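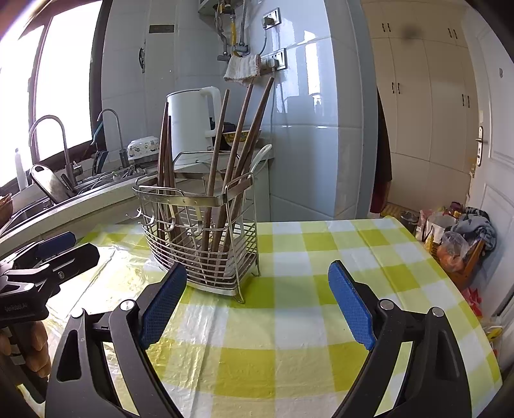
Chopstick task, kitchen table, near gripper open.

Handheld gripper budget for next round: buy, rent, or build?
Posted in: Equipment and Purchasing

nesrin_g
Wednesday

I have to submit an equipment plan for bimanual collection in home kitchens. Work like the photo: chopsticks and utensils out of a wire basket, sorting, putting back, light wiping. One operator, a gripper in each hand.

Current request:
- 20 handheld grippers, ten operator pairs
- Unit price $500 from Torwood, camera not included
- 38 kitchens, visited in sequence
- 3 months from first visit to last

Nothing in the request yet for spares, shipping cases or calibration time. Finance wants one number and will not reopen it midway. What did you leave out of yours that you regretted?

jsomogyi

Pads. The blue textured ones on the inner faces are a wear item and should be their own line. On smooth round shafts you depend on the texture completely. Once it polishes down, operators squeeze harder to compensate and you get a drift in grip width across the dataset that has nothing to do with the task. We replaced pads on a fixed schedule and stopped asking operators for their opinion of them.

Second item is pivot hardware. Any linked-arm jaw develops play at the pins. Ask the vendor whether pins are sold separately or only as a jaw assembly. It changes the spares cost a lot.

kerekes_n

Agree on pads, disagree on the fixed schedule. Log kitchen hours per serial number and replace on inspection. A pair used for folding towels will be fine long after a pair used for cutlery is worn out. With a calendar schedule you throw away good stock and still miss the bad ones.

jsomogyi

Inspection by whom? With ten pairs out in different homes the inspector is the operator, and the operator's standard is "it still closes." I have a drawer of pads that passed inspection.

kerekes_n

Then have them send a close-up of each pad with the upload. Costs nothing.

ilona.szekeres

Going back to the headcount of units. 20 grippers with all 20 deployed means the first failure takes out an operator, and one good gripper sits idle next to one broken one. Either buy the same quantity and deploy nine pairs, or buy a float. I would take nine pairs. The schedule is paced by access to kitchens anyway.

Also check whether left and right are the same part. If they are handed, your float has to be a pair.

nesrin_g

Same part, according to Torwood. Only the firmware ID differs. So nine pairs and two loose units. That works on paper. I'll rerun the visits with nine.

p_segura

I'll argue for renting. Putura will rent pairs by the month with calibration done between customers. For a job this short you would own a shelf of used grippers afterward with no plan for them. The rental quote I got came with pads included, but read the terms: loss and liquid damage are on you, and these are kitchens. In your photo the basket is on the table with the sink right behind it. Price the damage clause before comparing.

kerekes_n

Rental only makes sense if the next round really is unplanned. Nesrin, is it?

nesrin_g

Unplanned in the sense that it is unfunded. There is a draft for a second round with the same hardware. If we rent and come back later, I can't guarantee identical jaw geometry, and mixing two geometries in one set is a conversation I would like to avoid.

p_segura

Fair. That's a good argument for buying. Put it in the justification in those words, and attach the draft.

ilona.szekeres

Something that isn't hardware: lighting. Look at the left side of that tablecloth, glossy plastic with the window blown out behind it. You get the same thing on the tile. If your tracking depends on visual features, a glossy checked cloth is a mixed case, plenty of corners but also a highlight that moves when the operator does. Budget a plain matte cloth per operator, or budget for the sessions you will have to redo.

jsomogyi

Strong no on the matte cloth. If the point is home kitchens, the tablecloth is part of the data. Cover every table and you have collected 38 views of one table.

ilona.szekeres

I said or. Pick one and put money on it. What I object to is a plan with zero redo allowance. Chopsticks are thin, the basket is wire, and both are hard to reconstruct from a single moving camera even in good light.

jsomogyi

Redo allowance, yes. No argument there.

kerekes_n

Thin objects also matter for the jaw itself. Ask for the minimum closed gap with pads fitted. Spec sheets tend to give it bare. Have Torwood send one unit before you sign for the rest, and try it on a single chopstick, then on two lying together. If it can't separate them repeatably, you need a different fingertip, and that's a tooling cost to find out early.

nesrin_g

Revised list so far:
- Grippers as quoted, nine pairs deployed, two held back
- Pads as a separate line, replaced on photo inspection, with a maximum interval as backstop
- Pins or jaw assemblies, pending vendor answer
- One evaluation unit up front, credited to the order if they agree
- Redo allowance in operator hours
- No tablecloths

Still open: cases. The grippers are awkward to pack with jaws open, and I'm told storing them closed marks the pads.

p_segura

Store them closed on a strip of foam. Cut your own. The fitted case costs almost as much as the spare pads for the whole round.

jsomogyi

Label the foam left and right even if the parts are identical. The firmware IDs will get swapped otherwise.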